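## 4. Running the grasp-transfer test in simulation

This section covers the small-object grasp test used in the Prukuletti method. It assumes that you have installed the Zaltoseo simulator (section 2) and loaded a trained policy (section 3). If you only want to replay recorded runs, go to section 6.

The test asks one question: does a policy trained on plain rooms still close its fingers in the right place when the room around it is changed? The furniture, walls, floor and pictures are swapped between runs. The hand and the target object stay the same.

### 4.1 Before you start

- Check that the policy file and the hand model have the same version tag. A mismatch loads without an error and gives poor grasps.
- Close any other session that is using the graphics card.
- Set the results folder to a local disk. Network folders slow the run and can drop log lines.

> **Caution:** Do not run this test with the hardware link switched on. The simulator sends joint commands to whatever is connected, and the test begins with a fast move to the start pose.

### 4.2 Setting up a run

1. Open the Zaltoseo launcher and choose **Grasp transfer** from the task list.
2. Select a room set. Use **Nam** for a first run. The Grerkside set has more furniture and takes longer to load.
3. Set **Episodes** to 1,000 for results you intend to report. A short run is fine for checking the set-up, but do not mix its log with the full one.
4. Set **Random seed** to 12. This is the seed used for the published table, and other seeds will give slightly different scores.
5. Leave **Surface friction** at its default value. If you change it, write the new value in the run notes.
6. Tick **Save contact frames**. The simulator then stores a render whenever the fingertips first touch the target.
7. Press **Check**. The launcher loads one room and moves the arm to the start pose. Wait for the status line to read *Ready*.
8. Press **Run**.

The policy gets up to 2 attempts per episode. If the second attempt fails, the episode is scored as a miss and the next room is loaded.

**Note:** The first room is slow to appear while the textures are prepared. Leave the window open during this step – minimising it pauses the renderer on some machines.

### 4.3 What is scored

Each episode is given one of three marks in the log:

- **Hold** – the object is lifted and stays in the fingers until the timer ends.
- **Slip** – the object is lifted but leaves the fingers before the timer ends.
- **Miss** – the object is never lifted.

Only holds count towards the success rate. Slips are kept separately and are useful when comparing finger models. A contact frame does not tell you the mark, so always read it together with the log line of the same number.

### 4.4 Checking the contact frames

Go through a sample of frames before you trust the totals. Look at where the fingertips meet the object, and whether any finger has sunk into the surface below it.
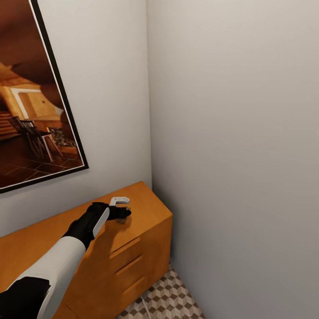

*Contact frame: fingertips closed around the white C-shaped object on the cabinet top.*

1. Open the **Frames** tab and sort by episode number.
2. Zoom in on the fingertips. They should meet the object's surface without passing through it.
3. Look at the shadows under the hand. A hand with no shadow at all usually means the lighting file failed to load.
4. Mark any faulty frame with **Exclude**, and give a reason in the box. Excluded episodes are left out of the success rate but stay in the log.

If many frames show fingers inside the furniture, lower the simulation time step and repeat the run from 4.2, step 7. Do not exclude them one by one.

**Note:** Wall pictures and floor patterns are there to vary the background. They have no effect on contact and need no checking.

### 4.5 Saving the results

Press **Export** and choose the results folder. Keep the log, the frames and the settings file together under one name. Changes to the scoring rules are recorded by Tshepo Hlongwane in the change list at the back of this manual; the rules above are those in use from September.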